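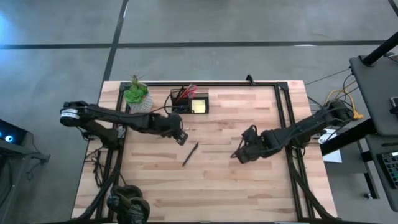
*Última modificación de esta página: septiembre, martes, 16:40 h*

# Galería: la mesa de madera y sus accesorios de escritorio

La presente galería forma parte del catálogo de equipamiento de la sede Trelomine y recoge los elementos de uso común que acompañan a las mesas de trabajo de la planta baja. Su finalidad es facilitar a los departamentos la identificación de cada pieza antes de cursar una solicitud de reposición, traslado o baja. El inventario general comprende 355 fichas, de las cuales casi 300 corresponden a mobiliario y el resto a material auxiliar, pequeñas plantas y artículos de papelería.

La redacción de los textos ha estado a cargo de Brigitta Tanner, responsable del área de equipamiento interior. Las consultas sobre el contenido se atienden en la oficina Damley, de lunes a viernes, a partir de las 8 h.

## Vista general del puesto

Tablero de madera clara formado por listones, sobre suelo de hormigón gris. En la parte superior izquierda se sitúan la planta y, a su derecha, el organizador negro con bolígrafos, tijeras de mango rojo y notas adhesivas amarillas.

Los tableros de este tipo se registran en el catálogo bajo la denominación Trorkier. Para su limpieza ordinaria se utilizará un paño suave ligeramente humedecido, pasado siempre en el sentido de los listones. Queda excluido el uso de productos abrasivos y de disolventes. Las manchas de tinta se comunicarán a la oficina Damley, que valorará si procede el lijado superficial; dicha intervención no debe realizarse por iniciativa de los departamentos.

La aplicación de aceite corresponde al servicio de mantenimiento y se efectúa una vez por semestre. El día señalado para ello, la superficie deberá quedar despejada y los accesorios se depositarán en la estantería auxiliar, agrupados por puesto.

## Accesorios de escritorio

El organizador pertenece a la serie Hsueh, adoptada como modelo único para todos los puestos de la planta. Se entrega con una dotación básica de bolígrafos, tijeras y notas adhesivas. La reposición de papel y de instrumentos de escritura se solicita mediante el formulario ordinario; la de tijeras requiere además la devolución de la pieza deteriorada.

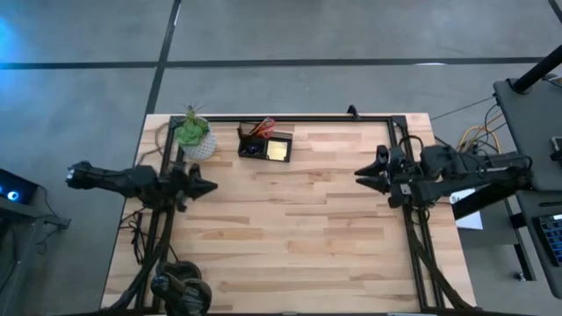 La dotación vegetal de los puestos se rige por un criterio de bajo mantenimiento, motivo por el cual se ha dado preferencia a las suculentas frente a otras especies de interior. El riego es escaso y se realiza fuera de la mesa, con el fin de proteger la madera. El ejemplar de este puesto, una roseta de color verde vivo con algunas hojas finas y puntiagudas, ocupa la esquina superior izquierda del tablero, en un recipiente redondo y blanco, y deja libre el espacio del organizador. Se ruega mantener esta disposición en los puestos equivalentes.

Las plantas que presenten hojas blandas o manchadas se retirarán al invernadero de la sede, donde permanecerán en observación durante 8 semanas antes de decidir su sustitución. No se admite el trasplante a recipientes ajenos al catálogo.

## Correcciones y solicitudes

Las correcciones a los textos de esta página se remitirán por escrito a la oficina Damley, con indicación del apartado afectado. Las solicitudes de material se tramitan por separado y deberán llevar la firma de la persona responsable del departamento.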